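December already, and I've spent far more of it in the Drindum workshop than I meant to. For those who missed the last post, I've been building a gripper for the arm there, and I'm now on version 3 (we don't speak of version 2, which shed a bolt into Afroza's tea).

The big change is the fingers. Zulkifli Wattimena kindly let me have some slotted black plates left over from one of his own builds, and the slots have been a joy! I can slide everything up or down a little, nip it tight and try again, where before I'd be drilling a fresh hole and muttering. The white blocks bolt on to those, and I went through 14 sketches before I settled on their shapes. 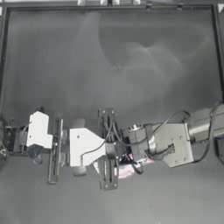 Then there's the cabling, which has eaten most of my evenings. You want enough slack for the wrist to turn, but every bit of slack is something waiting to snag. I had it all strapped down very neatly at first and was rather proud of it, until the wrist turned a bit further than I'd planned and pulled a connector clean out. So now it's looser and uglier, and I've learnt to live with that.

Afroza Kodikara thinks I should start over with proper clips, and she's probably right, as she generally is about wiring. I've ordered a bag of them from Kuker and they should be in Eltthorpe before the holidays. Until then I'm running everything at a crawl, with one hand by the switch and a mug of something warm in the other, which is quite a pleasant way to spend an evening. If anyone has spare M4 washers, please bring them along!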